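Horkent旧玩具回收交换活动9月启动

2023年9月16日，Horkent社区中心启动秋季旧玩具回收交换活动，居民可将家中闲置的玩具和小件用品送到中心一楼的回收点，整理后供其他家庭领取。活动为期18天，每天设90个领取名额，凭登记号入场。

今年6月的上一轮活动共收到785件物品，以积木、仿真蔬果和洗澡玩具为主。本轮继续接收上述种类，暂不接收毛绒玩具和带电池的玩具。
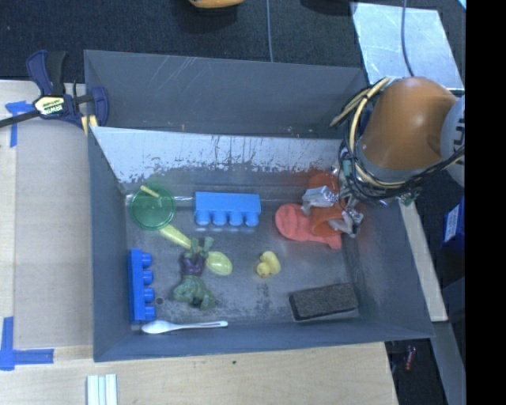 Horkent社区中心 儿童与家庭服务部

金属箱里的蓝色积木、黄色小鸭和玩具柠檬都属于可接收的种类。送交前请先清洗晾干，成套积木尽量装在同一个袋子里，袋外写明件数。缺件的套装也可以送来，将拆散后并入散装积木。

服务部负责人Declan Mellor表示，上一轮散装积木最早领完，仿真蔬果次之。“这次我们把散件和成套的分开登记，家长找起来会快一些。”

分拣工作由Santosh Bisht带领的小组负责，物品按种类入箱后送往Grunport路的库房，次日上架。Van Hecke印刷店为活动印制了登记卡和标签。有破损或锐边的物品不上架，由中心统一处理。

回收点设在一楼东侧入口，领取处在二楼Jikby活动室。登记表可在服务台索取。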